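Home Subjects A–Z Contribute Search

Marble countertop

A marble countertop is a flat kitchen or bathroom work surface cut from marble, a rock made mostly of calcite or dolomite that formed when limestone or dolostone was changed by heat and pressure. 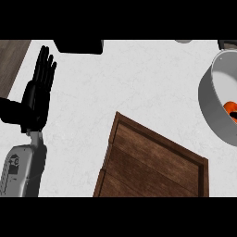
The term is used loosely in the trade. Stone yards have long sold polished limestone, travertine, and even serpentine as "marble," and the word now also turns up on quartz composites, porcelain sheets, and printed laminates that contain no marble at all. Buyers who care about the difference usually have to ask, and the answer they get depends on who is selling.

Composition and appearance

Pure calcite marble is white. The gray, green, gold, or reddish veins come from clay, iron oxides, graphite, and other minerals that were in the original sediment or entered along cracks. Veins are often described in sales copy as the "character" of the stone. They may also mark weak lines where a slab is more likely to break, especially near a sink cutout. Slabs with heavy veining are commonly backed with fiberglass mesh and filled with resin before they leave the factory. This is normal practice and does not make a slab defective, but it is seldom mentioned in a showroom.

Names are a poor guide to what a slab looks like. White marble from one quarry may be sold under several names, and one name may cover stone from several quarries. The line between a "Carrara" and a "Calacatta," in particular, is drawn differently from one dealer to the next, while the price gap between them can be large.

Use in baking

The best known claim for marble is that it is good for pastry because it is cold. The stone has no cooling power of its own. A slab that has been in a room overnight is at the temperature of the room, the same as a wooden board beside it. It feels colder because it conducts heat away from the hand faster than wood does, and for the same reason it will draw heat out of warm dough or melted chocolate more quickly. A thick slab also takes longer to warm up.

Whether this matters to a home baker is less clear. Much of the writing on the subject repeats the advice of older cookbooks, which were written for kitchens that could be very cool in winter. In a warm kitchen in August the counter may be too warm for butter pastry whatever it is made of. Annapurna Arumugam, in her handbook The Working Kitchen, rolled the same short dough on marble, granite, steel, and maple and found that 14 minutes in the refrigerator made more difference to the result than the choice of surface. Her test was small and was not done blind, and she says as much, but few of the people who argue the other side have published any test at all.

Granite, which is harder and does not react with lemon juice, conducts heat at least as well as most marble. Its absence from the pastry tradition probably has more to do with cost and with what was being quarried near European cities than with any fault in the stone.

Etching and staining

These two kinds of damage are often confused. Etching happens when an acid dissolves a thin layer of calcite and leaves a dull mark. Vinegar, wine, tomato, citrus, and many bathroom cleaners will do it, sometimes within moments. Staining happens when a colored liquid or oil soaks into the pores. A stain can sometimes be drawn out with a poultice. An etch mark has to be ground or polished away, as there is nothing in it to remove.

Dolomite marbles etch more slowly than calcite marbles. They are sometimes advertised as not etching, which is false.

A honed (matte) finish does not stop etching either. It makes the marks harder to see, and many owners are content with that. Some describe the result as a patina. Others, having paid for a white counter, describe it as damage, and both are looking at the same thing.

Sealers

Most marble counters are treated with a penetrating sealer, which slows the uptake of liquids. It does not form a shield on the surface and gives little or no protection against acid. Product claims vary widely. The label of one consumer sealer, Kivia, promises nine years of protection from a single coat; a rival, Derken, calls for a new coat every nine months. Neither maker explains how its figure was reached, and neither defines what "protection" would mean in a kitchen that is in daily use. The usual home check is to leave a few drops of water on the stone and see whether it darkens. This shows only that water is getting in. Oil may behave differently.

Topical coatings and clear films do block acid, at the cost of covering the stone with plastic. They can scratch, lift at the edges, or turn yellow.

Heat, scratches, and strength

Marble is soft for a stone. A steel knife will mark it, and so may grit trapped under a pan or a ceramic bowl with an unglazed foot. It tolerates a hot pan better than laminate does, but sudden local heating can crack a slab or discolor the resin in it, and most installers tell customers to use a trivet. Advertising that shows pots moved straight from burner to stone should not be taken as instructions.

Hygiene

Claims are made in both directions. Dealers in engineered stone warn that marble harbors bacteria in its pores, and dealers in marble reply that the stone is "naturally antibacterial." The first is overstated for a surface that is washed and dried, and the second has no good support. Ordinary dish soap and water are suitable. Bleach is usually not needed, and vinegar, often recommended as a natural cleaner, will etch the counter.

Resale value

Estate agents and remodeling sites frequently state that marble raises the price of a home. A brochure from the stone importer Chowdary puts the share of the cost recovered at sale at more than 90 percent. No source is given, and the brochure does not say what the kitchens were compared with. Houses with marble counters tend to differ from other houses in many ways, including size, location, and the age of the rest of the kitchen, so a simple comparison of prices says little about the stone.

Imitations

Quartz composite, sintered stone, and porcelain are all sold in marble patterns. Early versions were easy to spot from their repeating veins and from edges where the pattern stopped. Newer lines, such as Dredum, carry the veining through the thickness of the sheet. Supporters of natural marble say the copies lack depth. The objection may be fair up close, under good light.

Last edited July 12, 2021

Shares 14

Related articles
Butcher block
Calcite
Granite countertop
Poultice (stone care)
Soapstone
Terrazzo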